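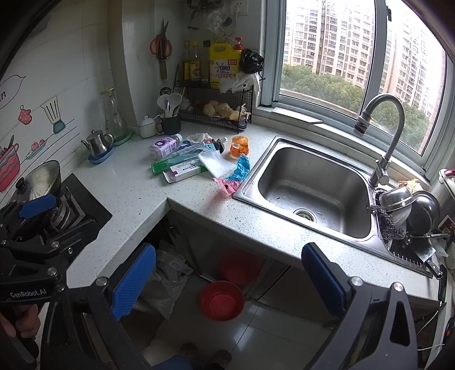
A hand-held gripper open over a kitchen counter, with the hob to the left and the sink to the right.

Kellex releases version 3 of its Plurum grasp planner

Kellex has released version 3 of Plurum, its grasp planning package for two-finger grippers. The October release replaces the scene segmentation stage and changes how the planner ranks candidate grasps on crowded surfaces.

Earlier versions split the depth map into separate objects first and planned on each one afterward. The method worked on bins of machine parts but did poorly in homes, where soft and see-through items sit against hard ones. A crumpled tissue next to a carton was often merged with it, and the planner then returned a grasp wider than the jaws could open.

Version 3 scores contact points directly on the fused surface and assigns them to objects only after the jaw width and approach angle have been checked. "Segmentation errors still happen, but they no longer decide whether a grasp exists," said Amna Ghauri, who leads the planning group at the company's Rornutstead office. "They decide what we call the thing once it is in the jaws."

The test set was built from recordings made with hand-held grippers in domestic kitchens. It holds 1531 pick attempts taken from 162 counter layouts, none of them tidied before recording. Kellex reports that the new planner returned a valid first grasp in 90 percent of attempts. The company did not publish a matching figure for version 2, which was tested on a different set.

Clear glass and thin plastic bags account for most of the remaining failures. Bags are now tagged as deformable and skipped by default; users who want to attempt them must set a flag in the configuration file. Glass is handled by a separate depth completion step that can be turned off to save time.

Median planning time is 815 milliseconds on a single desktop graphics card. Laiba Dogar, who maintains the runtime, said most of that goes to collision checks between the finger brackets and neighboring objects. A coarse mode checks the fingertips only and is meant for open tables. It should not be used near a sink faucet or a wire rack, according to the release notes.

The configuration format has changed. Files written for version 2 load with a warning, and the old "min_clearance" setting is ignored in favor of separate values for the fingers and the palm. A conversion script is included.

Version 2 will receive bug fixes only. Support for three-finger hands, listed on the previous roadmap, has been moved to a later release.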